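Folding for Small Rooms: Our Home Textiles Project
Group members: Young-sook Choo, Abhishek Kaushik, Jae-in Do
Tutor: Tsutomu Sasaki

Why we picked this

All three of us live in shared housing in Cestham, and all three of us had the same heap of bedding and shirts on the one good chair. We wanted to find out if the way you fold a thing makes a real difference to how much room it takes up, and we had far more fun with it than we expected to! Abhishek brought in his aunt's method, Young-sook had one from her old dance club (costumes have to travel) and Jae-in didn't fold anything at all before August, so she made a very good beginner.

What we did

We tried three ways of putting soft things away: the flat fold, the roll, and what we ended up calling the bundle, where you gather the cloth towards you and tuck the ends under. Each piece was weighed first on Jae-in's kitchen scale. The heaviest was a bath sheet at 730 g and the lightest that we kept in the results was a cotton throw at 426 g. We did most of the work in an ordinary living space with shelves and a plant or two, because that's where people really do their folding, usually with one eye on something else.

Checks and plaids turned out to be brilliant to practise with. The lines tell you straight away if you've gone crooked, and you can use a stripe as your folding line instead of guessing at the middle.

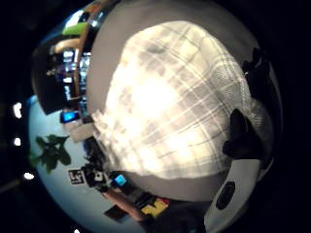
Plain cloth was harder. Jae-in's first go at a plain sheet (565 g, and it felt like more) came out as a sort of wedge, and we had to start again from the corners. Young-sook's tip was to hold the cloth against your chest and let it hang before making any fold, and after that all of us got neater edges.

What we found

The roll won for drawers. You can see every piece from the top and pull one out without upsetting its neighbours. The flat fold was best on open shelves, although the stack leans once it gets tall. The bundle is quick and great for a bag, but it creases, so keep it for throws and towels.

Next time

We'd love to try winter duvets, and Ye-ji Kong from the Harkora group has offered us her storage boxes to test. We'd also time each fold properly with one stopwatch, as our three phones never quite agreed.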